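Skendelon Hanging and Sorting Set: README

Last edited 26/05/2024 by Soo-ah Ban

Hello, and thank you for opening the README before the folders, which I know is a lot to ask. This is the card for the Skendelon set, a collection of short recordings about a very ordinary corner of household life: taking small things out of a tray, hanging them up on a rack, and putting them back again. If you have a row of pegs by your front door and a dish underneath it for whatever comes out of your pockets, you already know most of what is in this set.

What is in the set

There are 749 recordings in all. 700 of them are the main part and the rest are kept in a folder called "extras", where I put the takes in which the person changed their mind halfway, or hung two things on one peg, or did something else that I liked too much to throw away. Please don't mix the extras into the main part without reading the notes file first. They are good recordings but they don't follow the same order of steps.

Each recording comes with one line of plain text saying what the person was asked to do. I wrote these lines myself and tried to keep them the way one would say them to a guest in the kitchen: "hang the keys on the left", "clear the tray", "put everything back where it came from". You will find some that are vague. I left them vague on purpose in the Joo folder, where the person was free to decide what "tidy" meant.

The table and the things on it

The furniture is the same all the way through. There is a light wooden tabletop, an oval tray with a raised rim, and behind the tray a black rack with one thin post and a bar across the top. The pegs are on the underside of the bar, so a loop or a ring has to come up from below and over the end, and that turned out to be a nicer little problem than I had expected when I set it out. A tray with a rim is also a bit of a nuisance for flat things, and I'm fond of it for that.

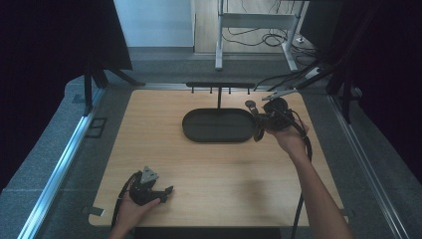
Tray and four-peg rack on the tabletop, with both hands at work height.

The small items live in a separate list called items.txt. There are 19 of them, among them keys on a ring, a measuring spoon with a hole in the handle, a loop of ribbon, a tea strainer, and a luggage tag that had been in my desk drawer for years. I have tried to describe each one the way you would describe it over the phone to somebody looking for it. Nothing on the list is fancy, and most of it can be swapped for something similar if you want to repeat the tasks at home.

How the folders are arranged

Joo: free tidying. The person gets a tray of items and a rack and is asked to make it neat.
Stirnitz: hanging in a set order, left to right, one item to a peg.
Jaltau: taking down. It begins with a full rack and ends with everything in the tray.
extras: see above.

Inside each folder the recordings are numbered in the order they were made. Please be patient with the gaps in the Stirnitz numbers. I renamed that folder twice and the second time I was tired.

Things to keep in mind

I used the same tray from start to finish, so anyone wanting variety in trays will need to look elsewhere. The ribbon loop is the hardest item by a long way, and if you are just having a first look I would save it for later and begin with the keys. I would also point out that "left" and "right" in the text lines always mean the left and right of the person sitting at the table. I was careful about this in Joo and Stirnitz. In Jaltau there are 20 lines where I got it backward, and they are marked with a star until I can correct them.

I hope to put out a corrected version in July, with the starred lines fixed and a second list of items that are a little heavier. If you have a favorite small object that is annoying to hang up, do write and tell me about it, because I am still choosing.

Using the set

You are welcome to use it for study, teaching, or your own curiosity. If you publish something, please mention the Skendelon set by name and say which folders you used. Corrections to the text lines are always welcome, and I answer everything, though sometimes slowly. The address is in contact.txt, next to this file.

Soo-ah Ban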